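**Re: parallel jaw or three-finger for kitchen tasks in sim?**

**mudlark_pete**

Okay, I spent most of Thursday on this, so let me dump what I have. I'm using the two-arm setup from the Lerthorpe kitchen pack and swapping grippers on it, same controller, same 16 grasps for each. So far the Hormont parallel jaw beats the three-finger on everything flat or thin, and it's not close. The three-finger only won on the round stuff.

My headache is the spatula. The handle lies right on the stone and the fingertips want to go through the counter before they get under it. I got 6 clean pickups out of 16 with the default pads. This is the right arm over the counter by the spatula, with the left one parked, jaws open:
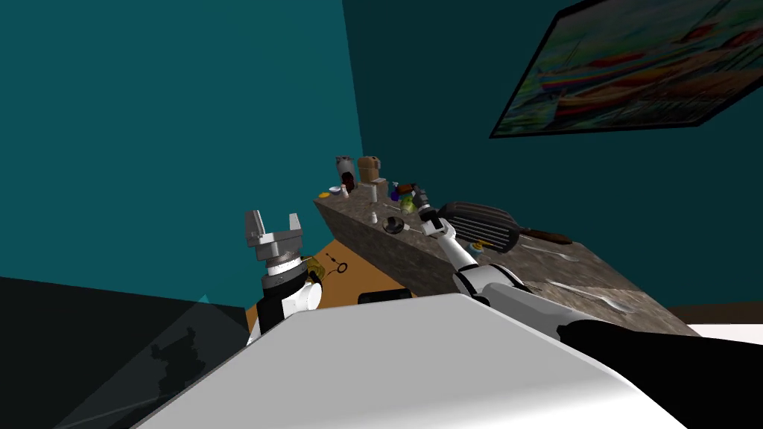
### Reply from **gantrygoat**

Nice room, love the boats painting (if they are boats?). I don't buy the comparison though. You said same controller for both, and the default gains in that pack were tuned for a parallel jaw. Of course the three-finger looks bad! Drop the stiffness and run it again before you tell people to skip it.

Also, the utensils will be way worse than the spatula. Thin metal on stone is where my contacts go completely nuts.

### Reply from **mudlark_pete**

Fair on the gains, I'll redo it. But I did try softer once and it just slid off the handle, so I'm not expecting miracles.

### Reply from **Cherry Mae Padilla**

I'm with Pete on this one. We ran both at work on the Guérin arm (real hardware, not sim) and went back to the parallel jaw after 2 weeks. Less to tune, less to break.

For the spatula, try coming down on the handle from straight above with the jaws across it, and stop 8 mm above where you stop now. Then creep down slow until you feel contact. If your sim has a wrist force reading, use that and forget the camera depth, mine was junk on speckled stone.

### Reply from **gantrygoat**

Real hardware with which pads? Rubber pads fix nearly everything and then people credit the jaw.

### Reply from **Cherry Mae Padilla**

Brundesex ones, the soft gray kind. And yeah, okay, they help a lot. I'd still take the jaw.

### Reply from **mudlark_pete**

Trying the slow creep tonight, then the softer gains. Gantrygoat, can you post your numbers for the three-finger? I'll plug in the same ones so we're not arguing about two different setups.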